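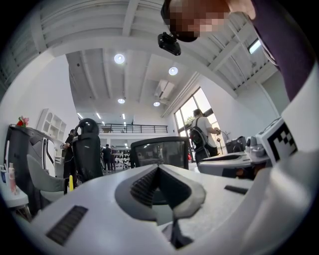 Section 8. Choosing a First Chore

The question every new owner of a Lema hand gripper asks is whether it can do the dishes yet. The short answer is no. The longer answer takes up the rest of this section, and it begins with a person holding the gripper and doing the chore by hand, many times over, so that the machine has something to copy. Get to know the jaw before you start. It comes to a point like a beak and has dark ribbed pads on both inner faces, and everything you ask the arm to do later must fit between those pads. Your own fingers have no such limits and will mislead you.

Before you begin

You will need a charged gripper, a clear stretch of table, and the Flovano task sheet that came in the box. You will also need patience, not included.

Steps

1. Pick one chore. "Tidy the kitchen" is not a chore. "Put the cup on the shelf" is.

2. Try it with the gripper in your hand. If you can't do it with the jaw, the arm can't either, and no software update will change that.

3. Write the start and the finish on the task sheet. Be dull and exact.

4. Record 100 tries. Move the cup a little each time. Keep the clumsy ones if they end with the cup on the shelf.

5. Dock the gripper and choose Train from the Clurnitz menu. Leave it overnight.

6. In the morning, run the arm at speed setting 2 and stand where you can reach the stop button.

Note: Our test shop in Deritz took 943 tries to get a dish towel folded in half. The arm now folds that towel very well. It has strong doubts about every other towel.

Caution: Do not start with glass, eggs, or anything you inherited.

Caution: Keep fingers, sleeves and hair out of the jaw while it is closing. The pads grip whatever they are given.

What to expect

Picking up and putting down solid things works most days. Sorting parts into bins works well enough that small shops use it for real jobs — slowly, and with a person nearby. Cloth is hard. Bags are worse. Anything with a twist-off lid should wait for a later release.

If the arm stops halfway and seems to be thinking, it has lost sight of the object. Press Stop, put the object back at its start point, and return to step 6. If it happens again, return to step 4.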